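Drying Time of Small Spills on Household Surfaces

Nov 30, 2025
By Femke Van der Linden

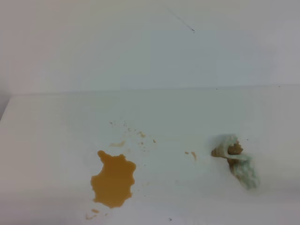
Figure 1. Amber-orange liquid on a flat white surface.

3. Materials and Methods

Residents of Prarkwood kept spill diaries through October. In all, 23 households returned usable sheets, and 4 were left out for missing times. Each entry gave the room, the liquid and the delay before wiping. Sweet drinks made up over 40 percent of entries – more than in the Lachance survey, which covered kitchens only.

Puddle outlines vary a good deal (Figure 1), so we asked for the longest width and did not try to estimate area. Entries with a delay above 100 minutes were grouped together. Room humidity was taken from the household's own meter where there was one – otherwise the field was left blank. Residue was scored by touch on the Stasard scale, once before wiping and once after. Scores are reported by room in Section 4.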